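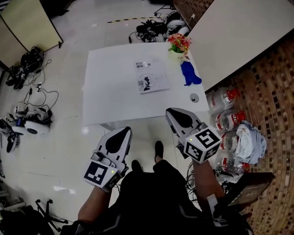 Sơn Quan
Workspace organizer, Greenwood Library Evenings

Speaker notes – "One Table at a Time"
Caltley branch, 2020-01-19

Thank Neville for the intro. Water on the left side. Wait for the latecomers to sit.

Start with the white table. Leave it up for a while and let people look before I say a word. Then ask: what would you move first? Take two or three answers from the floor. Someone will say the flowers. Someone always wants the flowers gone!

My answer is the crumpled blue thing near the right edge. It looks like a glove, and a glove left like that is the easiest call you'll make all day. Put it on or put it away. Five seconds.

Next, the booklet. It's sitting near the middle, and the middle is the best spot you own. I love this part of the talk – go slow. Paper drifts to the middle of a table because that's where our hands let go of it. If you're reading it, great, it's in the right place. If you're done, it needs a shelf or a folder. (Tell the Brokville story here, the desk with 565 sheets of paper on it. Keep it short, I ran over last time.)

Now the flowers. Pink, orange and red, in a little cream pot, way back in the far corner. I'd keep them right there! They're artificial so there's no watering, and a far corner is hard to reach for work anyway. Give that corner to something you like looking at.

Point out the round metal grommet in the tabletop, toward the front right. So many people have one of these and never use it. Run the cable down through it and you get your edge back. Ask who has one at home. Hands up.

Then look past the table, upper right, at the cables on the floor by the wall. Floor piles are part two, after the break, so just plant the idea: a clear table can mean the mess went down a level.

Exercise, 8 minutes. Pairs. Draw your own table from memory, then swap. Ksawery has the pencils.

If there's time, the question from the May session about shared tables – who clears what. Otherwise straight to break.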